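Storing Lawn and Garden Equipment for Winter
Thursday, April 12, 2018
By the Henda Grounds Desk

Most spring starting problems come from fuel and moisture left in place in December. The notes below apply to walk-behind mowers, string trimmers and drop spreaders used on organic lawns.

Fuel. Run the tank dry or fill it and add stabilizer at the rate on the bottle. After adding stabilizer, run the engine for 10 minutes so that treated fuel reaches the carburetor. Do this outdoors. Half-full tanks collect condensation.

Deck. Disconnect the spark plug wire before tipping the mower, and tip it with the air filter side up. Scrape off dried clippings with a plastic putty knife. Wash, let dry overnight, then wipe a thin coat of vegetable oil on bare metal.

Blade. Sharpen to the original angle with a flat file. Check balance on a nail through the center hole. If one side drops, file a little more off that side. On the Parano push mower the blade bolt is torqued to 60 foot-pounds; other makes differ, so look in the manual.

Spreaders. Compost pellets and corn gluten hold water and will rust an axle in one season. Empty the hopper, rinse, and work the gate open and shut several times. The Jevham spreader has 2 grease points, both inside the left wheel.
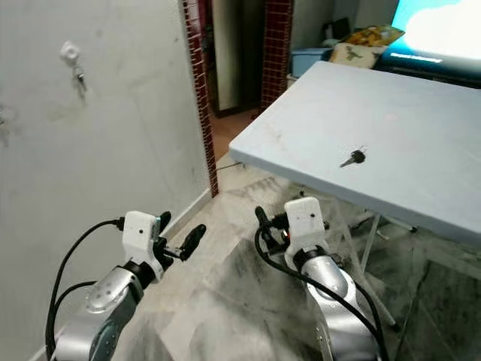
Page last changed: Thursday edition, spring revision

Batteries. Remove packs from cordless trimmers and store them indoors at partial charge. A closet at 67 degrees is fine. Do not leave packs on the charger through the winter unless the maker allows it.

Seed. Keep leftover seed in a lidded metal can with the label taped inside the lid. Expect to lose some 10 percent of germination by the following fall, and sow a little heavier to make up for it.

Hoses. Drain from the high end, coil without kinks and hang on a wide bracket. The Mocanu reel must be emptied separately at the swivel fitting.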